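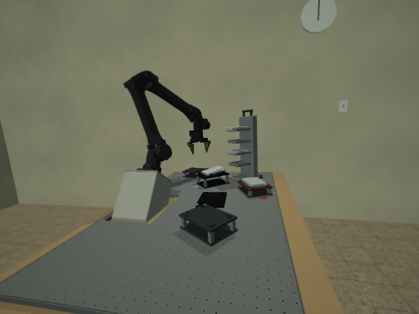 Por la redacción de Sekura | Convocatorias | Septiembre

Buscamos gente que quiera sentarse en la sala y contar lo que pasa

En Sekura publicamos crónica de tribunales de proximidad: hurtos, estafas, acoso, quebrantamientos de condena, peleas entre vecinos que acaban ante el juez. Son juicios que casi ningún medio cubre y que nos leen muchísimo, y este otoño abrimos el Taller Guthrie de crónica judicial con 16 plazas. ¡Teníamos muchas ganas de anunciarlo!

El taller dura diez semanas. Las dos primeras son de aula: cómo se lee un escrito de acusación, qué diferencia hay entre investigado y acusado, cuándo se puede dar un nombre y cuándo no, cómo se habla con una víctima que acaba de declarar (y cómo se la deja en paz si no quiere hablar). A partir de la tercera vamos a los juzgados por parejas, tres mañanas por semana, con entrada a las 9:15. Cada pareja entrega una pieza de 300 palabras el mismo día de la vista, antes de las seis de la tarde, y la comentamos juntos – con calma, línea por línea.

No hace falta ser periodista. En la edición anterior hubo una enfermera, dos estudiantes de Derecho y un repartidor que escribía de maravilla. Pedimos ser mayor de edad, escribir en castellano con soltura, tener las mañanas libres y saber escuchar un relato duro sin convertirlo en espectáculo. El catalán o el inglés suman, pero no son requisito.

Cada participante recibe una beca de 400 euros al mes, transporte incluido aparte, y acceso a la hemeroteca Restov durante todo el curso. Las piezas que superen la edición se publican firmadas y se pagan según nuestra tarifa de colaboraciones. Al terminar ofreceremos dos contratos de media jornada en la mesa de sucesos.

Para presentarse hay que enviar una carta de una página y un texto propio sobre cualquier asunto, publicado o no, mediante el formulario de la sección Convocatorias. Nos interesa más la carta que el currículum. Las entrevistas serán por la tarde, en la sala Brutosa de nuestra redacción o por videollamada.

El formulario se cierra el último día del mes a las 20:00. Contestamos a todo el mundo, también a quien no entre.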